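Mehwish Mirani wants me to believe that wallpaper is worth 125 dollars a roll. I've hung cheap paper in two apartments and peeled it off in both, so I asked her to make the case.

She runs Riltholm, a small print shop that sells repeat patterns by the roll. "People think they're paying for paper," she told me. "They're paying for the drawing."

I asked how long a drawing takes. Up to 8 weeks, she said, though when I pushed she admitted that her best seller was done over one long weekend in August. "I'd been thinking about it for years before that," she added. Maybe so. I can't put thinking on a wall.

Her numbers didn't calm me down either. A dining room she papered last year came to 2,180 dollars before labor. Fuad Assefa, who hangs paper for a living and has worked with Riltholm stock, was blunter than I expected. "It goes up fine. So does the stuff at a third of the price. The seams are what people notice, and seams are my job."

Mirani didn't argue with that. She did argue when I said florals were a fad.
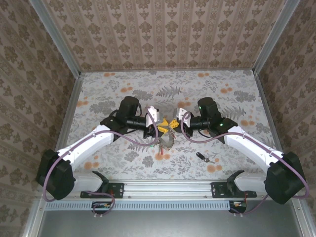
*Photo: Sosina Alemneh*

"They said that to my mother," she said. "Florals leave for a while and come back with bigger leaves." She thinks plain gray walls have maybe 3 years left. I asked what she based that on and she said orders, then wouldn't show me the orders.

I did take a sample home, a green one, and taped it up beside the kitchen door. My husband likes it. I still think it's too much money, and I told Mirani so when she called to ask. She said to leave it up until the light changes.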